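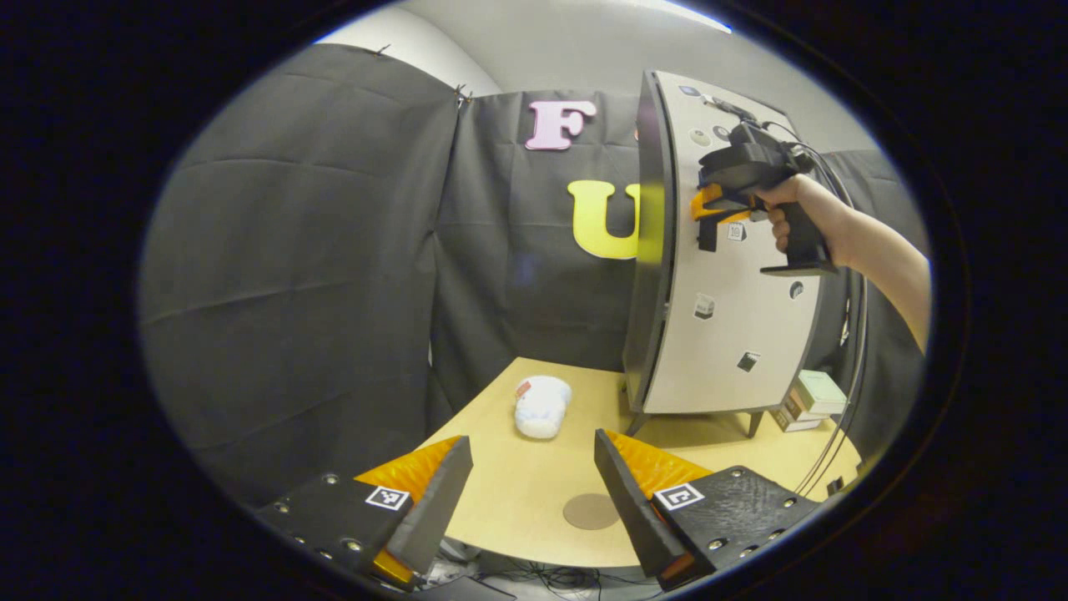 Burnbridge Folding Detour Sign, 5-Panel Set

I started making these after a September of watching drivers sail right past the paper arrows taped up on Polness Road (the bridge work had closed one lane and everybody was guessing). So, a proper sign! Each set has five panels, an orange reflective face and a steel stand that folds flat enough for a car trunk.

What you get

5 panels: left, right, straight ahead, lane closed, detour ends
1 folding stand with rubber feet
1 carry bag

I sell the set for $269, or $716 if you want three — most road crews I deal with go for three. The panels slide in from the side and lock with a pin, and yes, you can do it with gloves on. On windy stretches put a sandbag over the crossbar. Sandbags are extra, sorry!

Keerthana Rodrigues in Clakow asked if the older Pisharody panels fit this stand. They do, but you'll need the short pins, so add a note to your order and I'll throw in a pack.

Price list updated Oct 15, 2019. Orders go out from Burnbridge within 5 working days.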